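Defne Değirmenci
@defnedegirmenci

1/ I have been asked to stock a play kitchen. The budget is $88, which I'm told is generous. The person who told me this has never bought a toy pot.

2/ For anyone new: we moved to Posomville in March, my sister opened a toddler room above the bakery, and I made the mistake of saying I was free on mornings. She now sends me lists.

3/ The first list said "kitchen stuff, realistic." The second said "not too realistic." There was no third list. I drove to Priltau with the two of them folded together in my pocket like a treaty.

4/ Priltau sells a boxed kitchen set with 394 pieces. I stood in front of it for a while. Most of the pieces are peas. I know what happens to peas in a room with a radiator and I put it back.

5/ So I went piece by piece, and my rule was big enough to find under a sofa. Bowls. A plate. A pot you could lose an argument with. Fruit with some heft to it.

6/ My sister's position on color is that everything should be "calm." Mine is that a three-year-old will pick the red thing every time, and you can either plan for that or be surprised daily.

7/ We compromised. Dishes are calm, food is loud. 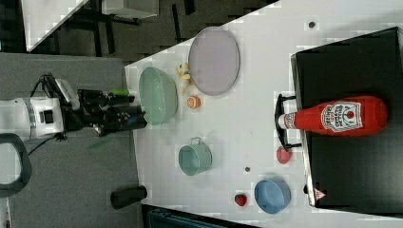

Issue 2

8/ Mint bowl, lavender-gray plate, teal pot, light blue bowl. It looks like a paint store's idea of spring. And then a strawberry and an apple, both as red as they come, so I feel I held up my end.

9/ The ketchup is lying across the stove. I have lived with people who keep house this way and I recognize the style.

10/ Yes, there's a duck. A yellow rubber one, right by the green bowl. My sister asked whether the duck is food or a guest. I said that's between the duck and the children.

11/ The small round orange one is under dispute. I say orange. She says half a peach. Yüksel from downstairs, who bakes for a living and should be able to settle this, looked at it for a long time and said "apricot?" and went back to work.

12/ Storage, for those who asked. I wanted open shelves. She wanted bins with lids. A lid is one more thing to put away, and I've seen how these people put things away (they are three).

13/ We got the low Bralum shelf, the one with no doors. Bowls go inside bowls, the plate stands at the back, fruit lives in the pot. The fruit will not live in the pot. I give it until snack.

14/ Still missing: a spoon. I bought every other part of a meal and forgot the one thing they'll all want to hold. My sister found this funnier than I did.

15/ A cousin has offered us a toy blender "with sounds." I've thanked her and said we're full - we are not full.

16/ Going back to Priltau for spoons, plural. If anyone has opinions on toy toast, my replies are open. I've got $2 left and I'm not afraid to spend it.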